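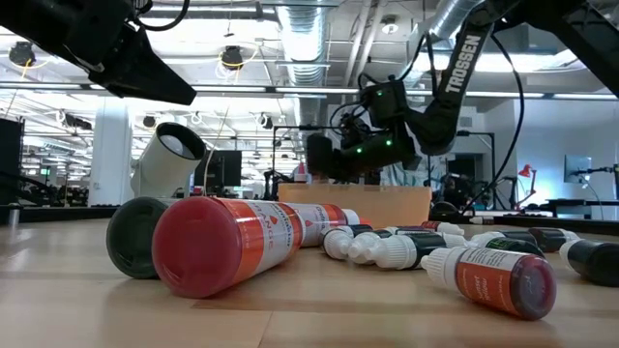
Progress report, issue 2, page 1

Hello again from the Wevik project. I promised the last report would be shorter than the first, and this one has come out longer, so put the kettle on. It covers everything since the spring payment came through, and I've left the spending table to the separate sheet you asked for.

The quick version for anyone reading on the train: the repair guides are up, the battery tester works on the phones we care about, and we're behind on the translated app. We haven't asked for more money and I'm not about to start.

Where the guides have got to

We set out to write plain repair guides for mid-range handsets that the makers have stopped supporting, the sort of phone that gets handed down to a teenager or a gran and then lives in a drawer once the battery goes. The site now holds 234 of them. Most are for batteries and charging ports, a fair few are for screens, and there's a small pile for cameras and speakers that I'd like to see grow. Each one has been followed from start to finish by a person who didn't write it, on a real phone, before it goes public. That rule slows us down a lot (I've had two of my own sent back for skipping a screw!) but the emails from readers have got much kinder.

The guide that gets the most visits is still the one on freeing a swollen battery safely. I rewrote the opening so that the bit about stopping and taking the phone to a shop comes first, in large letters, before any talk of tools.

The battery tester

Version 2 of the tester app went out in May. The old one asked people to leave the phone alone for a whole charge and discharge, and of course they didn't - they picked it up to check a message and the reading went all over the place. The new one copes with normal use and takes its reading over a few days. It has been installed 3,363 times, which beats what I put in the application, and I'll admit I did a small dance in the kitchen.

It isn't perfect. Phones with two battery cells confuse it, and it will cheerfully tell you that a brand new foldable is worn out. For now the app spots those models and says it can't help. I'd like to fix that properly over the winter, if the spare parts budget stretches to a couple of second-hand foldables. They're still dear, even cracked.

Plurach and Farkow

You asked how the two pilot towns compare. Plurach has been the easy one. The library gave us a corner and a lockable cupboard, people turn up on repair evenings with a phone in one hand and a biscuit in the other, and the staff have started handing out our leaflet at the desk without being nudged. We've moved the start back to half past six there so that people can get home from work first, and the queue at the door has gone.

Farkow took longer. We began in the community hall, where the light was dreadful and the one good socket was behind the piano, and you can't hunt for a tiny connector under a yellow bulb. In June we shifted to the back of a secondhand computer shop on the high street, which has proper bench lamps and sells the odd charger off the back of our visits. Numbers are still lower than Plurach's. I think that's mostly down to the bus times, and I've written to the bus company, with no reply so far.

The translated app

This is the part I'm least pleased with. The Vietnamese version, which we've been calling Trương in the office, should have been finished by July and it's still in testing. The words themselves are done. The trouble is the layout: some of our buttons were built for short English labels, and on smaller screens the accents on stacked letters got clipped along the top. We've redrawn the buttons and changed the font, and the test build I had on my phone last night looked right everywhere except the settings page. I'm now saying October, and I've left some slack in that.

What comes next

Between now and the next report I want to get Trương released, add guides for the older phones people keep bringing to Farkow, and write up how we run an evening so another town could copy it. The write-up is half drafted and very rambling at the moment.

One small thing I need from you: could you let me know whether the bench lamps for Plurach can come out of the equipment line, or if they count as venue costs? I've had the quote sitting in my inbox for a fortnight and the shop will only hold the price until the end of the month.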